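2021-07-13 -- bench notes, two-arm table

Spent the morning going over the house rules for the two-arm table with Nayara Bittencourt, as the sheet we wrote in February has been scribbled over so many times I can't read my own additions (sorry, everyone). We stuck with block stacking, orange on purple, and argued about each rule as we went.

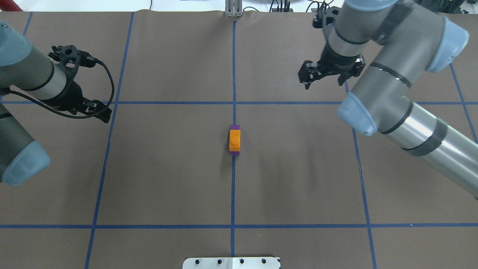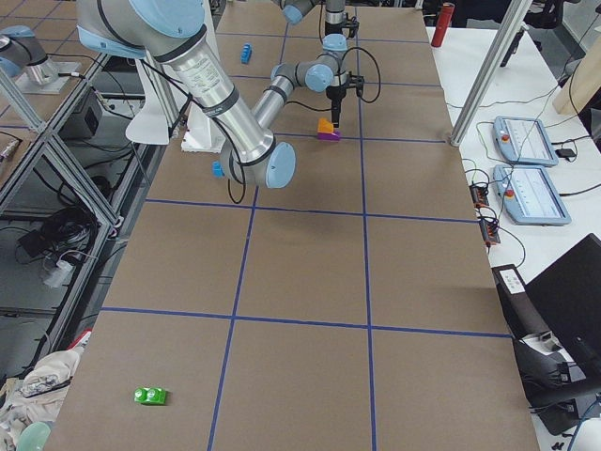
Rules as they stand now

1. Tape grid is the reference for everything. If a strip lifts, stop and re-lay it -- don't eyeball a new line and carry on!

2. One arm works the stack at a time. The other holds clear until the first has backed off.

3. Both pendants stay on the side desk with the e-stops in easy reach. No coffee, no notebooks on top of them (that's me told).

4. Speed cap is 230 mm/s while anyone is at the table, 182 for the last bit of the approach. Nayara wanted it lower still and we'll revisit it.

5. Log every run, including the ugly ones. We're at 867 in the Windetum folder and I'd love to hit 1,000 before we hand over to the Brenen crew.

Still to sort: colour names in the log (is it purple or violet? pick one!), and whether rule 2 covers handovers. Nayara's drafting something on that.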